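Consumer Behaviour, Week 6 handout
Why "customers say" is weak evidence
Tutor: Piroska Veres

Read before the seminar. The Prisdale questionnaire is in the appendix and you will need it.

1. The claim

Prisdale asked 1,812 shoppers whether they would pay more for goods with less packaging. Most said yes, and the firm's report calls this "a clear mandate". I would like you to distrust that phrase. A shopper who ticks a box has spent nothing. The question also came straight after a page about litter on beaches, so people had been told what a decent person would answer.

2. Who was asked

The sample came from Prisdale's own loyalty scheme. The report mentions this once, in a footnote. It never gives the number of people invited, so we can't work out the response rate. Iresha Sultana made the same complaint about the Fanddale survey in October, and her short note is on the reading list. Fanddale had 3,355 replies, and a bigger pile of replies from the wrong people is no help.
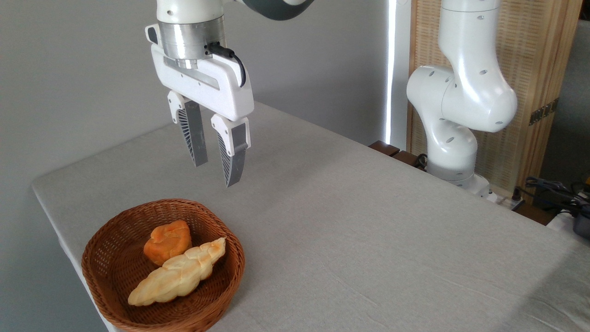

3. What people did

The Etow shop trial is better, though I have doubts about it too. Two versions of the same soap sat side by side, the plainer one costing 50 pence more. Sales of the plainer soap were poor. Before you cheer, note that it was on the lower shelf for the whole trial. Was it price, packaging or bad knees? The authors pick price and move on.

4. For the seminar

Rewrite question 7 of the Prisdale form so that it doesn't lean on the reader.
Find one claim in the Gazi summary that its own table fails to support. There are several.
Decide what you would need to see before believing the word "mandate".

Written work is due 11/19/21, limit 2,000 words, references not included. "Studies show" without a study will lose marks.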